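**Paddle** is the general name for a hand-held or mounted tool with a narrow shank and a broad, flattened end. The word covers implements used in boating, cooking, laundry work, papermaking, dyeing and many other trades. Most paddles serve one of two purposes: to push against a liquid or soft material, or to lift and turn something that a pointed tool would damage.

## Name and scope

In everyday English, "paddle" overlaps with "oar," "spatula," "peel" and "bat." Boating usage is the strictest. An oar is held in a lock or against a pin on the side of the boat, while a paddle is held only in the hands of the person using it. Kitchen and workshop usage is looser, and one tool may be sold under several names in neighboring towns.

Catalogers of hand tools usually sort paddles by the shape of the blade before they consider the trade in which the tool was used. The Rizvi list, drawn up for regional museums, contains 326 entries under this heading. It separates straight-sided blades from those that widen toward the tip, and treats double-bladed forms as a group of their own.

## Parts

A simple paddle has three parts: the grip, the shaft and the blade. The grip may be a plain end, a knob or a short crosspiece. The shaft is often oval in section, which helps the user feel the angle of the blade without looking at it. The point where the shaft meets the blade is called the throat or neck, and it is here that most wooden paddles break.

The blade may be flat, slightly curved or ridged down the center. A center ridge adds stiffness but makes the tool harder to clean, and for this reason it is uncommon in paddles meant for food.

## Blade shape

Blade shape depends on the work. A long, narrow blade moves easily through deep water and suits steady travel. A short, wide blade gives more push with each stroke and is preferred in shallow or fast streams. Stirring paddles for large kettles have squared ends that reach the corner between wall and floor, and some have holes cut through them to reduce drag.

The flared form, narrow at the base and widening gradually toward a rounded end, appears in many unrelated trades. It allows a slender shaft to pass through a small opening or sit in a small socket while the working end remains broad. The rounded tip has no corners to catch on cloth, dough or wet pulp. 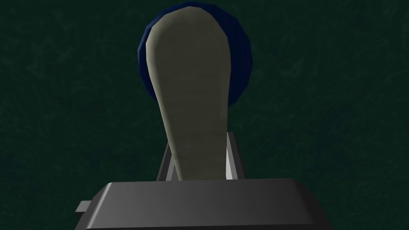
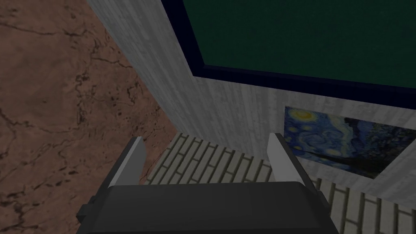 ## Materials

Wood is the oldest and most widespread material. Ash, maple and spruce are common choices for boating, with ash valued for toughness and spruce for light weight. Beech and maple are used in kitchens — both have a close grain that does not readily take on odors. Paddles cut from a single plank are strong but heavy. Laminated blades, made by gluing thin strips together, resist warping and can be shaped to a finer edge.

Metal paddles are found mainly in large kitchens and dye works. Plastic and fiber-reinforced blades are now usual in rental boats, where low cost and resistance to rough handling matter more than feel.

## Regional traditions

In the river district of Mudero, the laundry paddle was a household tool until piped water reached the upper villages. Surviving pieces are short and thick, with a flat face for beating and a rounded back. The Mudero town collection holds 523 of them, many marked near the grip with a family sign. Several carry two signs, one cut over the other, which is generally taken as evidence that they passed between households by marriage.

The salt works at Setetus used a much longer form to draw crystals toward the edge of the pans. These paddles were mounted on poles and worked from a raised walk. An inventory from the last years of operation records 1,134 blades in store. Spare blades were made over the winter, and new poles were issued each February.

The Vurkex workshop, a maker of kitchen tools, produced a line of stirring paddles with removable blades. Its printed catalog offered the line in beech and in steel. The removable blade was later dropped, as the joint tended to loosen after long contact with hot liquid.

## Care and storage

Wooden paddles last longest when they are dried slowly, away from direct heat. Boating paddles are varnished or oiled, although the grip is often left bare to reduce blisters. Kitchen paddles are treated with food-safe oil or left untreated and scrubbed with salt.

Long paddles should be hung by the grip or laid flat on evenly spaced supports. A paddle left leaning against a wall for a season may take on a permanent bend.

## See also

- Oar
- Peel (baking tool)
- Spatula
- Washing bat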